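Sement Simulated Household Set: Data Card

Version date: 7 December 2024
Maintained by the Clovham equipment planning office

Purpose

This set supports purchasing decisions for robot arms and grippers intended for household tasks. It allows departments to compare equipment in simulation before funds are committed. It does not replace a trial on hardware, and no order should be approved on the basis of these results alone.

Contents

The set holds 1,667 rendered episodes. Each involves a single arm handling household objects, such as bottles, in furnished rooms. Two gripper configurations, listed in the files as Rona and Peñalver, were run under the same task definitions. 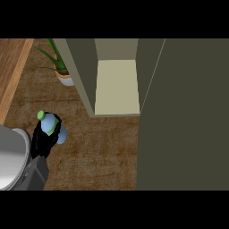 Departments preparing a budget request should cite the configuration name and the number of episodes reviewed. A minimum of 30 episodes per configuration is required for a preliminary request and 100 for a full one. Requests must list the arm, gripper, mounting hardware, spare fingers, and service contract as separate lines.

Limitations

Contact and friction are approximated. Grip results on smooth or deformable containers should be treated with caution. Power use, noise, and wear are not modeled, and maintenance costs must be obtained from the supplier in writing.

Schedule

Requests for the coming budget year are accepted through the end of January. Late requests are held for the next cycle.

Access

The files are available to staff on the planning office's shared drive. Redistribution outside Clovham requires written permission.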